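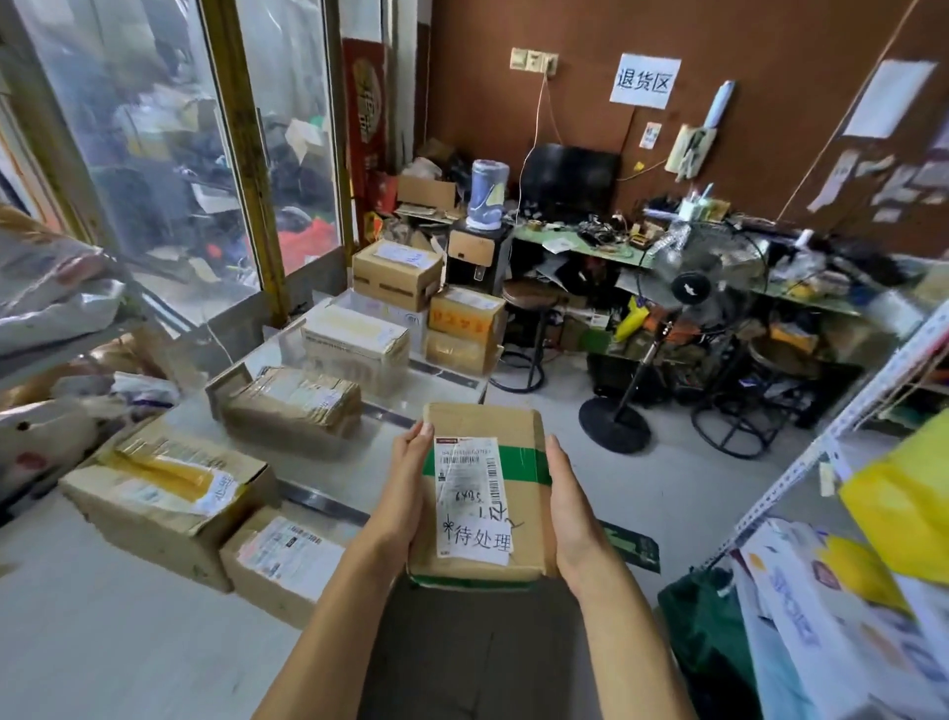
Figure 12.1 A parcel in the returns area, its label overlaid with a handwritten slip reading "pending processing."

Chapter 12
Looking After the Returns Cell

Every automated warehouse has a room where the automation stops. Parcels come back to it with a barcode, a second opinion in marker pen and sometimes a slip of paper taped over both. The sorting cell in this chapter, a single arm with a fixed scanner that we will call by its shop name, Furkine, has to live with all of that.

Sayaka Ikeda commissioned the cell at Tavbridge and kept its fault log. Of the first 100 stops she recorded, 29 were put down to "robot error." The robot had made very few of them. Most were labels the scanner could not read, and a good many of the rest were a scanner window that had last been wiped in October.

We begin, therefore, with a cloth. Section 12.1 covers cleaning and aiming the scanner. Section 12.2 deals with suction cups, which wear out slowly and then fail during somebody's lunch. Section 12.3 sets up the reject lane – the part most installers leave until last, and the part you will use most.

Before reading on, write down what your own cell should do with a parcel bearing two labels. Keep the answer. You will want to change it by Section 12.3.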